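About Plultunix

Plultunix tests grippers, arms and controllers for firms that want figures before they buy. The company was started by Wolfram Gerlach and works from 2 rooms at Dalley.

Each gripper is run on the same counter set: lids, handles, cups, straws and cloth.
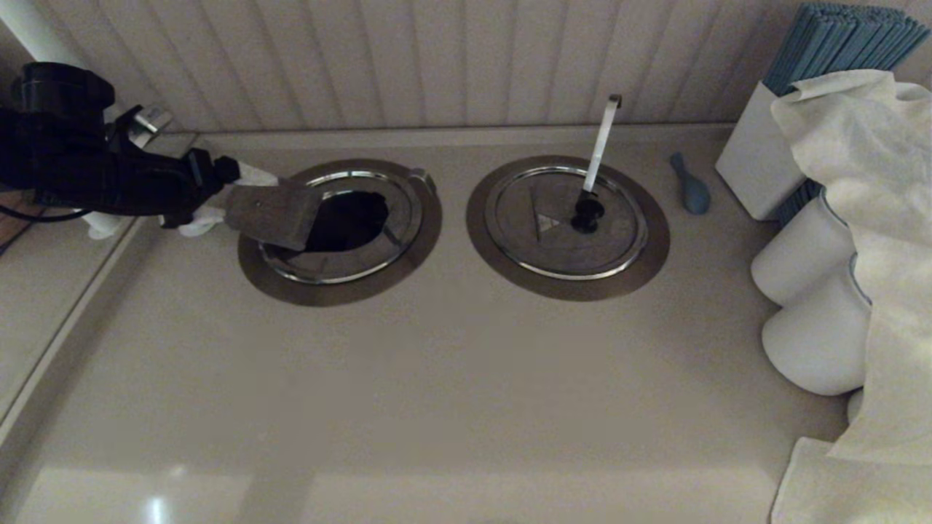 A standard trial is 900 cycles per gripper, or 1,000 where the controller is also under test. Grip force, finger wear and dropped parts are logged separately. Arms are compared on reach and repeatability - speed is reported but not ranked.

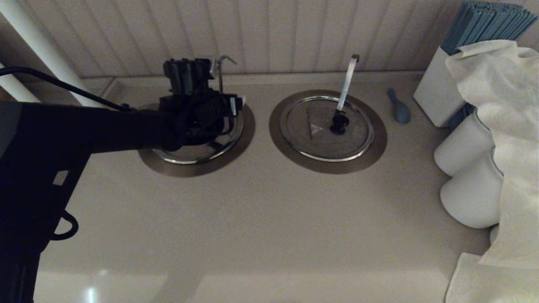
Arm and gripper over the left-hand well, counter set.

Fingers are tested bare and wrapped. Cloth work uses a second camera at the wrist, as the head camera loses the fingertips behind the gripper body.

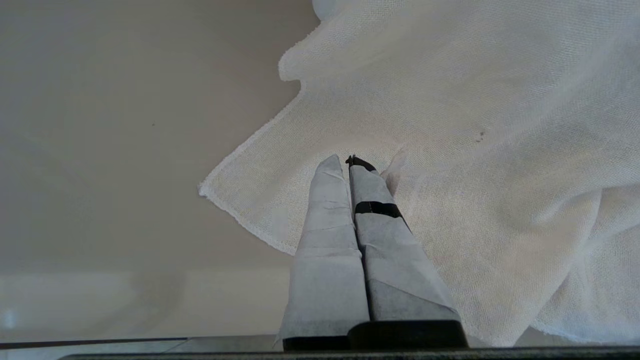 Reports list every failed grasp with its camera timestamp. The Salinas and Prikby test sheets can be requested by post or email. Bookings for July are open.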